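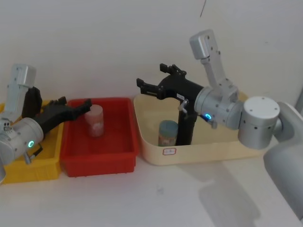 Sorting jars into open bins — do you go by color or by contents?

Forum > Home Storage > Bins, Boxes and Jars
Posted 12/5/24 by plestik_drawer

I'm redoing how I keep small stuff and I've settled on plastic bins in a row, one yellow, one red, one cream. The cream one is the wide shallow kind with rounded corners. So far I have a pink see-through jar standing in the back corner of the red one and a jar with a teal lid in the cream one, and then I stopped because I couldn't decide on a rule.

Option one is by color. Pink goes in red, and so on. Option two is by what's in the jar, and the bin color means nothing. I have 40 jars and tubs to get through, mostly bath salts, craft supplies and vitamins. They all have to end up in these bins, I'm not buying more.

What do people do?

tavero_shelf wrote:

By contents. I did color for a year. It looked good and I could never find anything. Companies change their lids all the time, so the same vitamins would move from one bin to another depending on which bottle I bought.

lintcatcher94 wrote:

Disagree. Color works fine if other people in the house have to put things back. Mine won't read a label but they will match a color. I have 2 kids and a husband and the color system is the only one that lasted past December.

Do you have labels on the bins? I think there's one on the cream one.

plestik_drawer wrote:

Yes, a small white one with a red border on the front. I write on it by hand and the ink is pretty faint. The other jars are still in grocery bags on the floor.

oldpantry wrote:

Use a real marker. Pencil and gel pen both fade or rub off on those glossy labels. And put the label on the short end if you're going to pull the bins off a shelf by the short end. I labeled the long side of all mine and then turned them sideways to fit the closet, so I had to peel off 20 labels and start over. Dish soap and a plastic card gets the glue off.

tavero_shelf wrote:

Rubbing alcohol is faster.

oldpantry wrote:

It took the shine off one of mine. Test it on the bottom first.

plestik_drawer wrote:

OK, so contents has one vote and color has one vote. Not a lot of help yet. The other thing is tall items. A short jar stands up fine but anything tall sticks out over the rim, and I'm not sure if it should lie down.

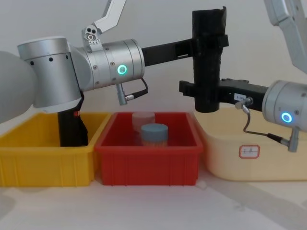 Tall black cylinder above the cream bin, with the other bins alongside.

lintcatcher94 wrote:

What is the black thing? It looks like it's wrapped in tape.

plestik_drawer wrote:

Cardboard tube I keep knitting needles in. The tape is there so it doesn't fall apart. The top edge is ragged because I tore it shorter by hand.

fultora_fan wrote:

Don't put that in a shallow bin standing up. It will tip the first time you slide the bin out. Lay it flat along the long side and let the jars hold it in place. Or trim the top with a bread knife, which cuts cardboard tube better than scissors do — then fold fresh tape over the edge so it stops shedding.

tavero_shelf wrote:

I'd take it out of the bins altogether. Needles can go in a drawer. If one tall thing decides how you use the whole bin, it's in the wrong place.

fultora_fan wrote:

Drawer is fine if you have a drawer. Plenty of people don't.

oldpantry wrote:

Back to the first question. You can do both. Pick contents for the rule, then give each kind of thing its own bin color and leave it that way. Bath stuff in red, craft in cream, vitamins in yellow. Then lintcatcher's family can match the bin and you can still find things. The color of the jar itself doesn't matter.

One warning about vitamins. Open bins have no lid, so put that one up high if there are kids around.

lintcatcher94 wrote:

That's close to what I do, I just explained it badly. I still say put a colored dot on each jar lid or it falls apart when somebody else unloads the groceries.

tavero_shelf wrote:

Dots are more work than reading the word "vitamins."

lintcatcher94 wrote:

Come live at my house for a week.

plestik_drawer wrote:

Going with oldpantry's version. Craft in cream because it's the larger bin and I have the most of that, bath in red, vitamins in yellow on the top shelf. No dots for now. The tube gets trimmed and laid down, and if it still won't fit I'll find somewhere else for it. I'll redo the label in black marker tonight.

fultora_fan wrote:

Measure the shelf before you load them. A flared rim takes up more width than you'd think, and three in a row can come out too wide even when the bottoms fit.

plestik_drawer wrote:

Measured the bottoms only. Going to check now.

Related threads
Getting label glue off plastic bins
Balogun wire shelves — do they sag in the middle?
Knitting needle storage without a case
Clear jars or frosted jars for bath salts
Closet shelf too narrow for three bins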